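Less packaging, slowly

28 Nov 2025

In August I promised myself that I will learn how to buy food with less packaging. I did not want to become a person who carries one year of garbage in a jar. I only wanted to carry the bag down to the yard less often, since we live on the fourth floor and the elevator is more a decoration than a transport.

Before this, I never thought much about shopping. I went to the Wirkard near the tram stop, took what I always take, and came home with two full bags. Half of the volume was air and plastic. Cookies, for example: a box, inside the box a tray, and inside the tray every cookie in its own little coat, as if they are going to a winter camp.

So I started with the market on Stundgate. It is open in the mornings only, and for the first weeks I always came too late, when the women were already folding the tables. Now I go before work. I bring my own bags, made from an old curtain, and I learned to say quickly "no bag, please", because the sellers have very fast hands. If you look for your wallet first, the tomatoes are already packed and tied with a knot that no human can open.

With vegetables it was easy. With cheese it was harder. I brought a box from home, and the lady at the counter looked at it for a long time, then at me, then she asked if it is clean. I said yes. She weighed the cheese on paper, put it in my box, and put the paper on top as a present. I was too shy to give it back. The second time she left the paper out, and now she only asks how much.

Dry things I buy at Nikolaidis, a small shop behind the market where they have rice, lentils, nuts and many kinds of beans in big drawers. The price is not always lower, I must say this. Rice is a little cheaper, nuts are more expensive, and raisins are so good that you buy double and there goes the saving. They give you a paper cone or you fill your own jar. If you go with a jar, write its weight on the bottom with a marker. I did not do this at first and had to hold up the line.

In the kitchen the change is smaller than I imagined. I expected that after the first month the basket will be almost empty. It was not, and it is not now.
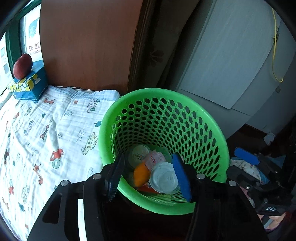
The green basket, with wrappers and small containers at the bottom.

What I could not change are the small things. Yogurt, for example. I tried to make it at home, and four times it came out as warm milk with a bad character. The fifth time it was good, and I don't know what I did differently. A liter of milk also comes in something, of course, so I am not sure how much I win. Medicine, sweets for guests, the sour cream my husband likes – all of these come as they come. I decided not to fight about sour cream. A marriage is also a thing one should not throw away.

There was a bad moment in the autumn when I ordered a set of glass jars from Prinusari, to be more ecological. They arrived in a box as big as a dog house, and every jar was wrapped three times in bubble film. I paid 40 for the set and 15 for the delivery, and the film was enough to wrap our whole bathroom. My mother-in-law keeps jars from pickles under her sink and has never bought one in her life. I counted them on my last visit, while she was on the phone: 83. She let me take as many as I could carry. The labels come off if you leave them one night in warm water with soda, and what stays sticky you rub with sunflower oil.

I also made a mistake with enthusiasm. In September I bought so many vegetables without packaging that some of them became soft before we ate them. Carrots from the supermarket live in their plastic for weeks, but at home, lying free in the drawer, mine became like rubber. Now I keep them in a wet towel, in a closed pot on the lowest shelf. Salad I wash at once and roll in a dry cloth. Herbs stand in a glass like flowers, and parsley is happy this way, but basil hates the cold and must stay out.

Next I want to try soap. At the market there is a man who sells it in long blocks and cuts a piece with a wire, and it smells of laurel. My husband says it smells of his school. I will buy a small piece first.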